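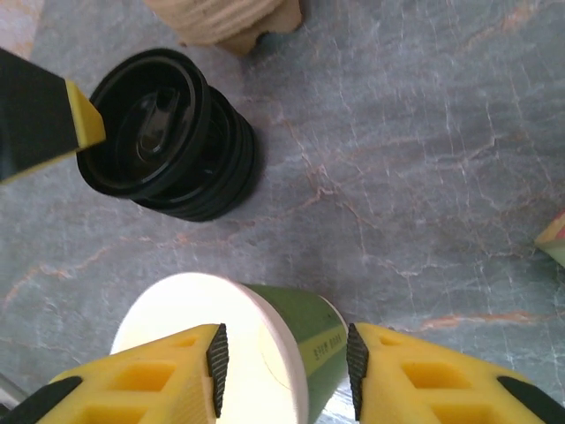
What does a museum own when it acquires a work made of projected slides? It owns a set of transparencies, a set of instructions, and the right to show the two together under conditions the artist has approved.

The Prillo Museum in Canido holds 21 works of this type. Most entered the collection during a period when slide projection was an inexpensive and familiar medium, found in classrooms and family living rooms as often as in galleries. Curators accepted the works much as they would have accepted a portfolio of photographs. The slides were counted, placed in sleeves, and given accession numbers. Projectors were treated as ordinary equipment and were frequently returned to the audiovisual department after the opening exhibition, where they were used for lectures until they wore out.

That division between the artwork and its equipment has become difficult to maintain. Manufacturers have left the field, lamps of the correct type are bought from dwindling stock, and the film used for duplicate slides is scarce. A projector is now handled at the Prillo with nearly as much care as the transparencies inside it. Each one has its own file, its own service history, and a record of the hours it has run.

Kenneth Tennant, who oversees time-based media at the museum, regards this shift as overdue. "We used to write 'projector, standard' on the checklist and think the matter was settled," he said. "The fan noise, the drop of the slide, the brief dark between two pictures, all of that was in the room with the visitor. Our paperwork had no place to put it."

The work that changed the museum's practice is Jolow, an installation for two carousels made by an artist who lived near Canido for most of her career. It consists of 125 slides of shop windows, photographed at dusk over a single November. The carousels advance at slightly different intervals, so that the pairs of pictures on the wall are seldom the same. The artist left a typed sheet with the dimensions of the projection, the height of the pedestals, and the sentence "The machines should be heard." She gave no further guidance on the subject and died before the museum thought to ask.

When Jolow was requested for a survey exhibition, the conservation department found that the original slides had faded toward magenta. A first set of duplicates, prepared by an outside laboratory, had been printed from the faded originals and had inherited their color. An earlier set, stored in a binder in the Pollock Building across the street, proved to be closer to the artist's intention. It had been labeled as a lecture copy and had never been accessioned. For several weeks the museum's best version of the piece had the legal standing of office supplies.

The binder has since been entered in the register as an exhibition master. It is kept in cold storage and is removed only for duplication. The set that visitors see is replaced at regular intervals, as the heat and light of continuous projection bleach the dyes in the film. A slide shown throughout the day may be exposed to the lamp several hundred times in a week. Under the present policy, a complete exhibition set is retired after 300 hours, and a sample slide from each retired set is retained for comparison.

The question of digital projection has been raised for every work in the group. A scanned version would remove the cost of duplication and would allow a piece to be shown indefinitely. It would also alter what is seen. A slide projector throws a still picture by passing light through a piece of film, and the black between slides is an absence of light. A digital projector in the same position continues to cast a faint gray rectangle on the wall, and the edge of the picture is made of pixels. Visitors may not be able to name these differences, but they tend to notice them when both versions are installed in adjoining rooms, as the museum did for a study day last year.

Craig Skinner, a technician who has maintained the museum's projectors for most of his working life, was asked to prepare that comparison. He added recorded carousel sound to the digital version at the request of one of the speakers. He has declined to do so again. "The sound came from a speaker in the corner and the picture changed a fraction late," he said. "People kept looking around for the machine."

The museum has not ruled out digital presentation. For four works in the collection, the artists are living and have agreed to it in writing, in one case with some enthusiasm. For others, the artist or estate has asked that the piece be withdrawn from display once film projection is no longer possible. The remaining works fall between these positions, and there the museum must decide what it believes the artist would have accepted. The reasoning for each decision is now set down in the object file, together with the names of those who took part and any objections they wished to record.

Interviews have become a central part of acquisition. Artists are asked how large the projection may grow in a bigger room, whether seating is permitted, whether the beam may be crossed by visitors, and what should happen if a lamp fails during public hours. The answers vary widely. One artist considered an empty carousel slot to be a serious fault. Another had left several slots empty on purpose and was dismayed to learn that a borrowing institution had filled them with opaque blanks, which changed the white flash on the wall to darkness.

Loans present further difficulty. A borrower may possess suitable projectors but no one trained to clear a jammed tray, and voltage differences affect both the brightness of the lamp and the timing of the advance mechanism. The Prillo now sends a technician with any loan of more than one projector and asks the borrower to keep a spare machine in the building. Some requests have been abandoned over the expense. The museum has accepted this, though Mr. Tennant acknowledges that it limits the audience for works that were once valued for their ease of transport. Jolow first traveled to an exhibition in the artist's hand luggage.

A room on the second floor is now reserved for the slide works, which are shown one at a time. Jolow will be installed there in November, with the pedestals at the height given on the typed sheet and the projectors running uncovered.

Contact the editors | Subscriptions | © 2018. All rights reserved. | Back to top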